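Harkville Home & House Forum > Furniture and Lighting > Stands that wobble

Thread: White stand, round base, leans like it's had a day
148 views

pegboard_larry
Posted Jun 22, 2022

I own a white stand. White pole, round white base, the kind of thing you buy because it will "disappear" into the room. It does not disappear. It sways every time I walk past, and I've started walking past it more carefully than I walk past my in-laws.

I've tightened the pole by hand. I've moved it to three rooms. The Lirnov leaflet that came with it says "assemble until firm," and then there is a drawing of a smiling man. Before I put it out on the curb, does anyone have an idea that isn't a brick?

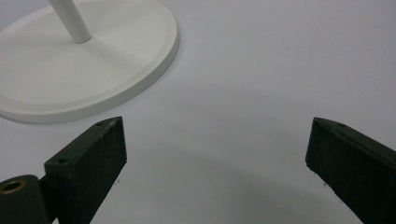
Reading time: 2 min

sadlampshade
What's wrong with a brick?

pegboard_larry
I have had the brick. The brick slid off. I have a toe to show for it.

moth_and_rust
Turn it over and look underneath. Mine is a Wirnard, also white, also round, and the screw that holds the pole had backed out half a turn. Hand tightening from the top does nothing if the screw is loose. You're just giving the pole a nice twirl.

Get a washer on there while you're at it. A split one if the hardware store has it, a flat one if they don't.

quietgravel
Disagree with the washer. If the screw bottoms out before it grips, a washer helps. If the threads in the pole are stripped, you've spent an evening on the floor for nothing. Check the threads first.

moth_and_rust
A washer is pocket change. I think he can stand the loss.

quietgravel
It's the evening I was worried about.

tuesday_soup
Everybody is skipping the floor. I blamed my stand for all of May and the floor had a dip in it you could roll a marble into. Put the base on the kitchen counter and give the pole a push. If it stands up straight there, leave the poor thing alone.

pegboard_larry
Tried the counter. It rocks less but the pole still has opinions.

sadlampshade
So it's both. Congratulations.

ninefingers_ok
White on white on a pale floor is its own problem, by the way. My aunt had one like that in her hallway and the whole family kicked the rim at one time or another. We put a strip of green tape on it and she said it looked like a hospital. It did. No more kicking, though.

quietgravel
Felt pads would look better than tape.

ninefingers_ok
Felt pads go under it. How would we see them?

quietgravel
Fair.

pegboard_larry
Update. Turned it over. The screw was loose, moth_and_rust wins. Washer is in, threads looked fine to me, quietgravel also gets a point. It now stands the way I do before coffee, a little off but upright. Moving it away from the dip by the window tomorrow.

sadlampshade
And the brick?

pegboard_larry
Holding the shed door open. Best work it's ever done.

moth_and_rust
Check the screw again in a month. Mine crept back out.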